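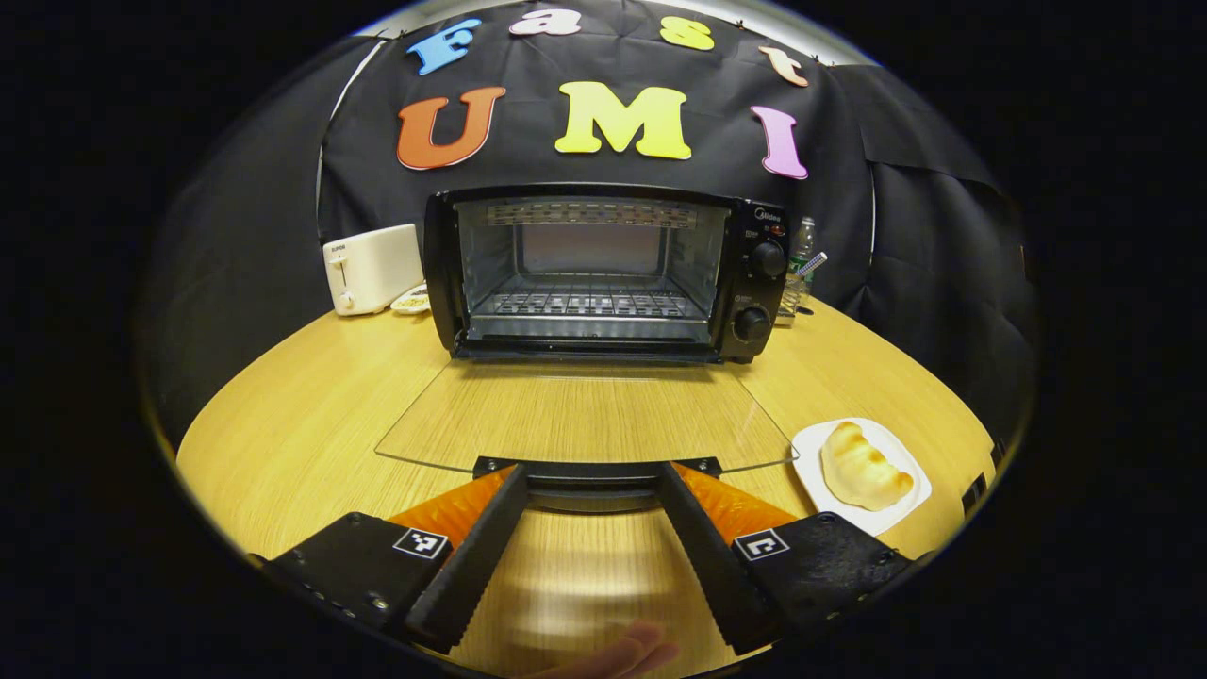
The croissant task at the Flimcombe club, with the toaster oven open and the hand-held gripper in front of it.

Flimcombe Gripper Club

The Flimcombe Gripper Club is a student robotics club in the town of Flimcombe. I should say straight away that I was a member for most of its early life and I've written nearly all of this page, so if it sounds fond, that's why. Please do add to it if you were there and remember it differently!

Background

The club grew out of an after-hours electronics class. The class was fine, but we spent most of it soldering and most of us wanted to get on to things that moved. Kanyarat Kongkaew, who taught it, let a handful of us stay behind and try teaching by demonstration, where a person does a job by hand with a gripper and the recordings are used to train an arm to do the same job later. She'd read up on UMI (short for Universal Manipulation Interface) and thought we could manage it without owning much of anything. The first proper meeting under the club's own name was on 30/05/2021, and there were 9 of us, a number I know because we all signed the inside of a cupboard door.

Equipment

The club's grippers are held in the hand. Each has two long black fingers backed with soft orange pads, and there's a square black-and-white marker on the mount of each finger so that software can work out how far apart the fingers are. The pads matter far more than you'd think. We had a long argument about them in the first term (I was on the wrong side, I wanted them stiffer) and the soft ones won.

Recordings are sorted on a program the members wrote themselves, called Vasilakis after the bakery where most of it got planned. It throws out any run where the markers couldn't be followed. It used to throw out good ones as well, and the fix for that is still the longest comment in the code.

The breakfast tasks

If people have heard of the club at all it's usually for the breakfast tasks. These are done at a light wooden table with a black cloth pinned up behind and big coloured foam letters on it reading "Fast UMI". The main piece of kit is a black Midea toaster oven with a door that folds down flat, and there's a white pop-up toaster next to it for the toast task, which I never got the hang of.

The croissant task goes like this: pick the croissant up from its square white plate, carry it over the open glass door, and set it down on the wire rack. Written out it's nothing. With a gripper in your hand it's a proper fiddle, as the door sticks out a good way and you have to come in high and then drop, and a croissant is slippery and curved and goes flaky if you squeeze. A run only counts if the croissant ends up flat on the rack and the gripper hasn't touched the door on the way in.

Members take turns in pairs, one holding and one calling out. The caller says "clear" when the gripper is back over the table. New members always rush, and I certainly did. In my first session I had 4 runs accepted all evening and went home in a sulk.

By the end of the second year the club had 3,000 accepted runs across all the breakfast tasks, and 600 of those were croissant ones. I think that's rather good going for people who also had homework!

The Galtlow Open Table

Each May the club goes to the Galtlow Open Table, a friendly competition for school and college teams. Everyone gets the same tabletop job and the same amount of time to train for it, and the judging is done on an arm supplied by the organisers, a Futex, so nobody can win by having fancier hardware. Flimcombe's best result so far is second place, in a cup-stacking year. The year after that we came nowhere near, mainly through recording everything in lovely afternoon light and then being given a table in a dim corner of the hall. Sessions have been held at different times of day ever since.

Membership

The club is open to anyone studying in Flimcombe and no experience is needed. Beginners spend their first few sessions on blocks before they're let near the food. Older members look after the program, and whoever is newest gets to choose the pastry, a rule that has given us some very crumbly evenings.

See also

Galtlow Open Table
Learning from demonstration
Vasilakis (software)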